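Jotcombe's lost mugs get a shelf of their own

27/01/2021

The community centre at Jotcombe has opened a mug library, an institution the town had managed without until the kitchen cupboard stopped closing. Residents may borrow a mug for up to 31 days and are trusted to bring back the same one, or at least one of similar colour.

Organiser Ilona Pap says 70 mugs were left behind after meetings and rehearsals, most of them by people who still deny drinking anything.
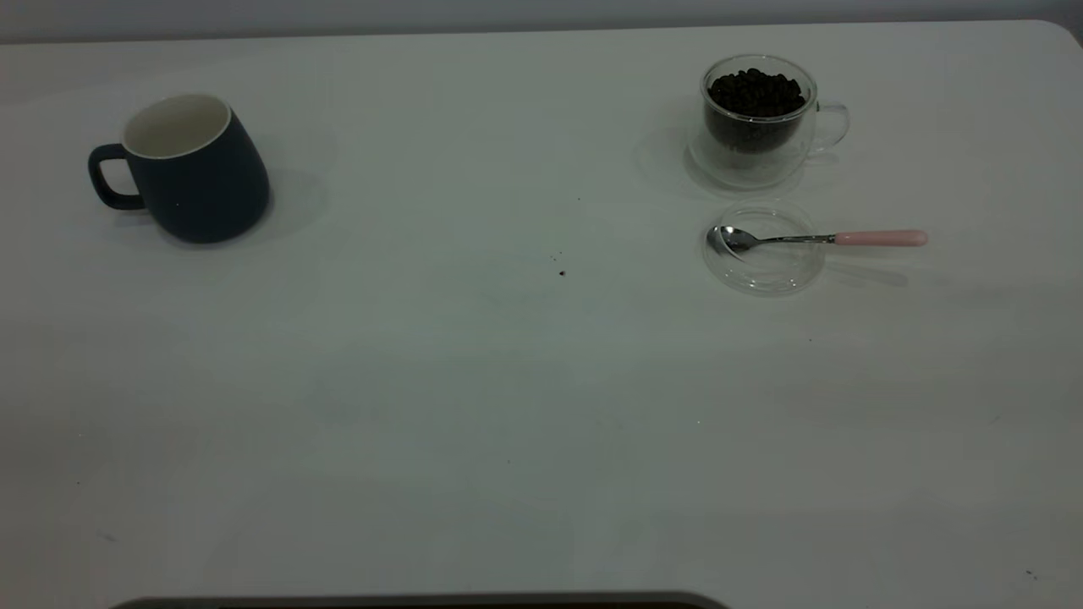
Borrowing is free, though members are asked to put 2 dollars in the tin if they want coffee as well. Mugs may be any shape and need not match. Plain ones do best, according to Pap, and she expects little trouble finding takers for something like the dark navy one with the white inside. Glass cups are a harder sell, and the double-walled kind may end up as it is now, holding coffee beans.

Kristóf Dudás, who runs the choir, has asked for a separate shelf for tenors. The request is being considered.

The library opens whenever the kitchen does. Chipped mugs can be left by the back door, where they will be used for pens.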